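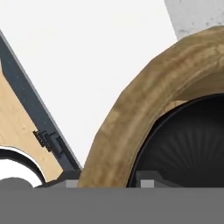
Emmont, March

A group at the Seneviratne laboratory has reported a way of training a robot gripper almost entirely in simulation, using views taken from close to the gripper itself.

The method, called Prakix, renders each attempt at handling an object and gives the control program only what a camera near the gripper would show. Large parts of the object are often out of view. In the simulated view released with the report, a thick tan-brown rim with a dark, ridged interior fills much of the right side, with a dark plate of the gripper slanting down on the left.

Itsuki Ogura, who led the work, said the rendering had been kept fairly coarse on purpose. Rounded edges are built from flat facets, and surfaces are given blotchy or speckled textures.

"We wanted to know how little detail we could get away with," Ogura said. "Most of the computing time went on contact between the gripper and the object."

The program was trained on 256 simulated objects and then tested on 30 it had not met before. It failed to hold on to two of them. An earlier version, which used a fixed overhead view, failed on 13.

Anoma Debnath, a co-author, said thin and flexible objects were left out of the tests and remained a problem for the simulator.

Trials on a real arm are due to begin at the group's Grudard site later this year, under Florêncio Lobo.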